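Mesh laundry bag

A mesh laundry bag, also called a wash bag, washing net or lingerie bag, is a closable pouch of net fabric used to hold clothing inside a washing machine. The openings in the fabric let water and detergent pass through while the bag keeps its contents from rubbing against the drum or wrapping around other items. Bags of this kind are used for underwear, hosiery, knitwear, baby socks and other small or easily damaged pieces.

Construction

Most bags are sewn from polyester net. Coarse net, with openings wide enough to see through, drains quickly and is used for towels, socks and sports clothing. Fine net has much smaller openings and is preferred for items with hooks, straps or loose threads that could work through a wider weave. Padded bags use a thicker, slightly spongy knit, sometimes in two layers, and are sold mainly for bras and sweaters.

Shapes include flat rectangles, cylinders and domes. The flat rectangle is the oldest and cheapest, and takes up almost no space when empty. The seams are usually covered with binding tape so that the cut edge of the net does not fray.

Closure

Early bags closed with a drawstring, and drawstring bags are still made for large loads. The zipper is now the usual closure on smaller bags. Plastic coil zippers are preferred over metal ones, which can rust or scratch the drum. The tape may match the net or be dyed a contrasting color, commonly tan, gray or blue. 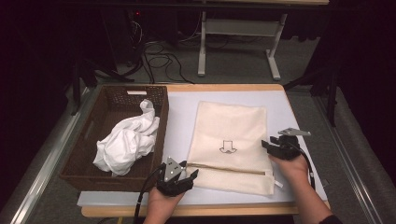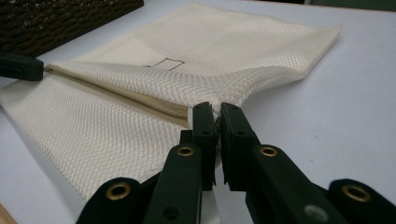
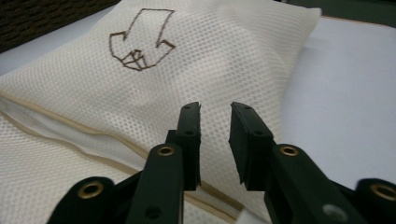

Cream or white laundry bag with tan or beige trim.

Many zippered bags have a zipper garage, a short elastic loop or fabric pocket at the closed end of the track. The slider is tucked under it before washing so that it cannot creep open during the spin cycle. On bags without one, a small safety pin or a loop of thread through the slider does the same work.

Marking

Households and laundries that own several bags often mark them. Permanent marker is the simplest method, although lines drawn on net tend to come out uneven and fade with washing. Sewn labels, colored thread and colored zipper pulls last longer. Marks may show the owner, the type of load or which way the bag is to be placed. Grigore Chiriac's household manual Batasora recommends a single simple symbol per person, on the grounds that small lettering is hard to read on net.

Use

Items are sorted by color and fabric as for an ordinary wash. Hooks are fastened and the bag is filled loosely, to no more than two thirds of its volume. An overfilled bag rinses poorly and may leave detergent in the fabric. A single heavy bag can also unbalance the drum, so it is normally washed with other laundry of similar weight. Chiriac gives 500 grams of dry clothing as the limit for a medium flat bag and 1000 grams for a large one.

After the wash the bag is emptied promptly and hung open to dry. Tumble drying is possible for some bags at low heat, but the net may shrink or stiffen.

Storage and care

Empty bags are commonly folded or rolled and kept in a basket or drawer near the machine. Lint collects along the inner seams and can be removed with a dry brush once the bag is turned inside out. A bag with a torn seam or missing zipper teeth is usually replaced, although small holes in the net can be closed with a few stitches of polyester thread.

Retail

Bags are sold singly or in sets of mixed sizes. The Wanell set, sold by Barbu, has 4 bags, and the largest holds a bath towel.

See also

Clothesline
Hamper
Laundry symbol

Last revised 2021-12-31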